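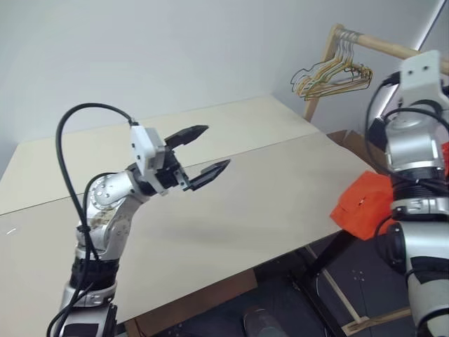 Which of the two controllers should we use for the parallel-jaw gripper?

Our choice is Kernis. Both controllers closed the jaws well on hard objects, but with thin cloth the difference was clear. We made 1079 attempts with each one, always with the same arm and the same fingers. Kernis lost the cloth 5 times and Gotidico lost it 217 times.

We think the reason is the force loop. Gotidico stops the fingers when the position is reached, and a folded cloth is softer than the position table expects. We tried to correct this table in September, without much success. Gotidico has the easier menu, and Ariel Buenaventura still prefers it for teaching new students.

The logs are stored in the Stellcombe folder. The memory of Kernis is full after 2000 lines, so please export before each new series.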